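The Drendance Cake

The order came in at nine in the morning, on a sheet of lined paper folded twice. The town of Drendance would be 57 years old in February and wanted a cake for it. The cake had to feed the whole school and look like the harbor at sunset. Whoever wrote it had underlined the word sunset.

I had been at the Pesis bakery for 44 days. I was the only one in. The owner had gone up to Brestard to see about a second oven and had told me to take orders and not promise anything.

I promised them the cake.

Then I got the colors out. We kept them in little bottles with ribbed white caps, and most of them looked black until you opened them. I lined some of them up along the wood and tried to decide which of them the sky was made of.

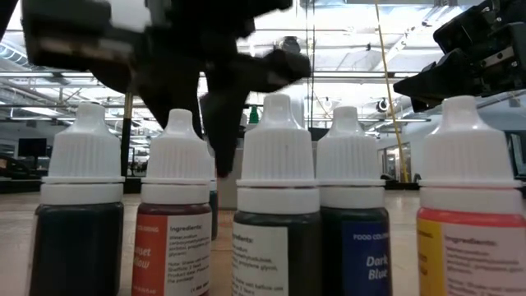
The Sky

My first batch of icing went purple. I had started with red and worked a little blue into it with the end of a spoon, and then a little more. It was a decent purple. It would have done for a grape or a bishop.

I scraped it into a tub and started over with less blue. The second batch was brown. I ate some of it standing up, with a piece of the trial sponge, and thought about the harbor.

I grew up on the Cheung road, up the hill, and from our kitchen you could see the water between two roofs. My mother did the dishes at that window. In the evening she would stop with her hands in the sink and say, well, look at that, and we were supposed to come and look. Usually I was doing something else. I must have seen 1,000 sunsets out of that window and I could not have told you what color was at the bottom and what color was at the top.

So I called her. I asked what color the sky went.

"When?" she said.

"In the evening. Over the harbor."

She put the phone down and I heard her walk across the floor. It was eleven in the morning.

"Well, it's not doing it now," she said. But she stayed at the window, I think, because her voice was farther off. She said it went yellow first, low down, and then a kind of orange. The pink was above that and it never lasted. The water went dark before the sky did.

I wrote it on the back of the order.
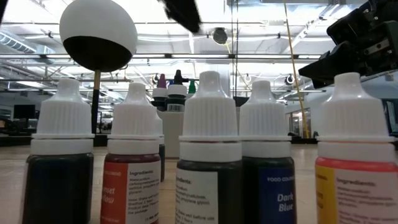 My mother never baked. She bought a cake every year from the place that was here before Pesis, and she carried it up the hill on foot with both arms straight out. I thought of that while I turned the bottles to read them. The label that said Dark Blue was the only one I was sure about, so I gave that one to the water. For the sky I wanted the bright coral red, and I let it down with plain icing until it was close to what she had told me. I put it on a plate and held it up near the light. Then I left it alone and washed the spoons.

The owner called at two. The oven in Brestard was too wide for our door. I said that was a shame. I said we had an order from Drendance.

"You didn't promise them anything," the owner said.

"It's for the town."

There was some breathing. "How big?"

I read out the number from the sheet. Then I read out the part about the harbor, and said I had the sky worked out and most of the water, and that the boats could be cookies.

"Who told you about boats?"

"They didn't ask for boats," I said. "I thought there should be some."

The owner said to put everything back in the tray when I was done, the small ones too, and not to leave any caps loose. I said I would. We hung up and I did the first boat, which looked like a shoe – the second was better.

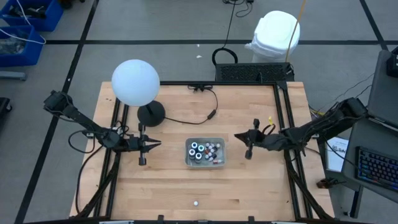 The bottles back in their tray, large ones on the left.

At five I locked the front door and walked up the hill with the plate under a bowl. My mother was already at the window. She had pulled out the other chair.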